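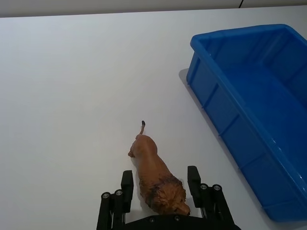
Hastico Robot Club: your questions answered

I run the Tuesday evening club, and I get asked the same handful of things every September, so I've finally typed up the answers. If yours isn't in the list, just email me!

Do I need to know how to code?

No. Most people turn up having never written a line of it (I hadn't either when I joined). You'll start by driving an arm by hand and moving toy animals into a tub, and the coding creeps in later, usually when you get fed up with doing the same move over and over.

Why toy animals?

Because they're awkward little things! A cube is the same whichever way you grab it. A lion has a mane at one end and a skinny tail at the other, and if you come in at the wrong angle it rolls off or pings across the table. They're also cheap, and I can pick them up in charity shops.

What's the Prurkard challenge?

It's our end-of-year project. Teams of two get a pile of animals and a blue tray, and have to write a program that puts everything away with no hands on the controls. You get six tries and we keep your best one. Last year's winners called their program Sallero and I still don't know why.
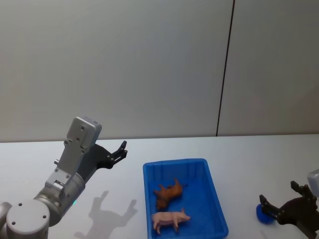

Photo: Hastico Robot Club

Do we use one arm or two?

Both, eventually. Everybody begins with one. Two arms are great fun, but now you've got to stop them reaching for the same spot, and that takes a good few evenings to get right. Pigs in the tray are a fine first goal. Round, flat things are harder than they look, so leave those for later on.

How many people are in the club?

There are 12 places and they do go quickly. If we're full I'll put you on the waiting list, and somebody nearly always drops out by half term.

Will I break something?

Probably, and it'll be fine. The arms run slowly for beginners and there's a big stop button on the desk. Finger pads are the usual casualty and I keep spares in a drawer.

Can I see what other teams have done?

Yes, it's all in Gashi, our shared folder. There are 1,526 saved runs in there at the moment, including plenty of dreadful ones of mine. Have a nose through before you start your own, and please put your team name on anything you add.

What should I bring?

A laptop if you have one, and a drink with a lid. Long hair tied back, please, and no dangly scarves near the arms.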